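# Planning the second bench: what we buy and why

On this page we collect our notes for the next budget at the Ketus workshop. Our plan is to add one more two-arm bench before October. We are a small team, so every purchase must be discussed well, and we hope the page is useful for others who prepare a similar list.

Last update: March 15, 2018

**The offers.** We asked for prices from Plellus and Halex. The Plellus offer is cheaper at first, but the spare fingers are sold separately. Halex includes 4 pairs of fingers and a longer warranty.

**The small parts.** For cables, bins and labels we reserved 242 euros. In the first year we forgot this line completely, and it was paid from the travel money.

**The work at hand**
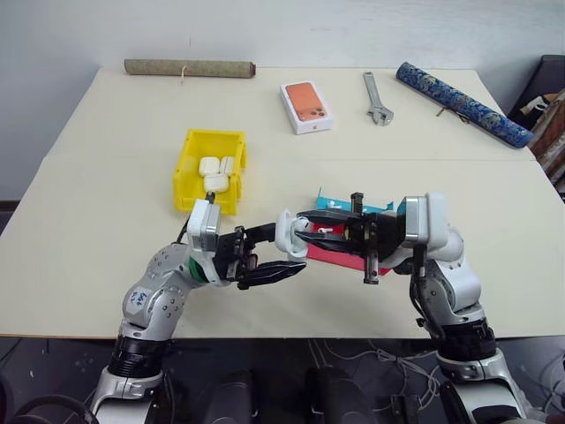 The grippers are the most expensive line in our plan, with 2250 euros for each arm. We prefer parallel fingers, long and ridged, because our objects are small and smooth. An earbud case with an open lid is held near the fingertips of the left arm, and three more cases are in the yellow bin. For such work we do not need a stronger arm, but we do need good fingers.

**Still open.** Kulkarni must confirm the delivery time for the table. We will add the answer when it comes.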